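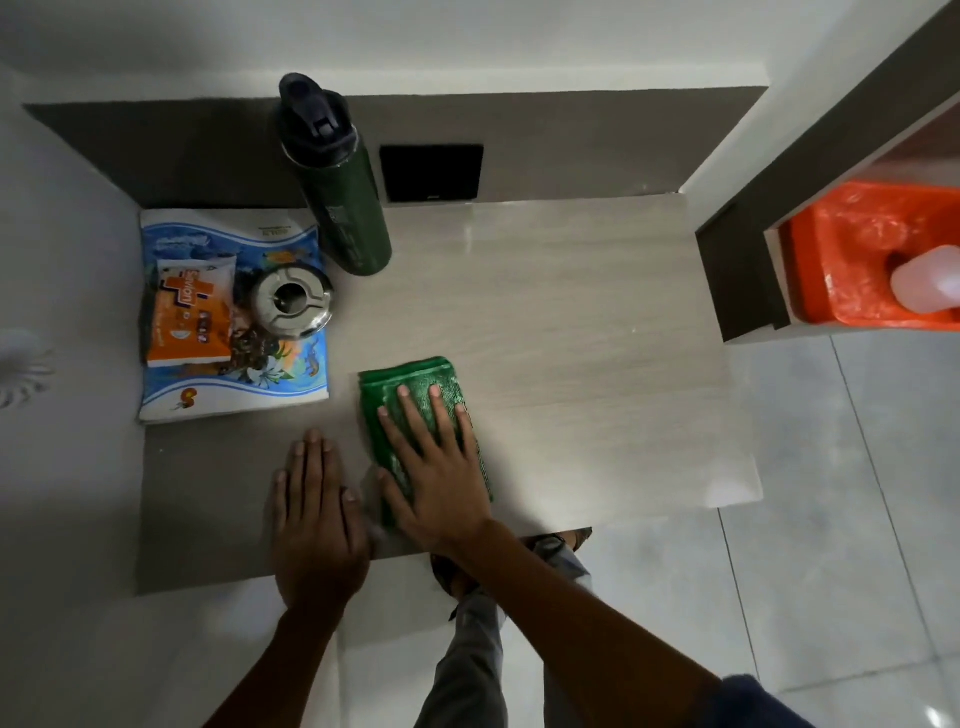

Wiping the counter, right hand on the green cloth, left hand flat beside it.

How many wiping clips do we need for a class project?

Posted by Bohdana Kovalchuk, February 21, 2026

I am on the evening robotics course at Vuststead and our group is teaching a small arm to wipe a kitchen counter. We record from head height, as above, and label the clips in Pruko. So far we have 569 clips, and 66 of those have a hand hiding most of the cloth. The model finds the cloth well enough but keeps mixing up the left and right hands. Should we throw the 66 out or keep them? The demo is in front of the other groups and we have one more recording session before it.

Kalogeropoulos

Keep them. The arm's camera will have its view blocked as well. Check your labels first, though. Our group had left and right swapped in nearly 80 clips after we turned on mirroring in the training settings. If you flip the picture you have to flip the hand label too. Look for that before you record anything else.

nulley_2

more clips always helps

Tamsel

I'd put the 66 in the training set and leave them out of the test set for now, then test on them separately. We got by with 510 clips on a similar task, but we had four different counters. If all yours are from one kitchen, use the last session somewhere else and change the cloth.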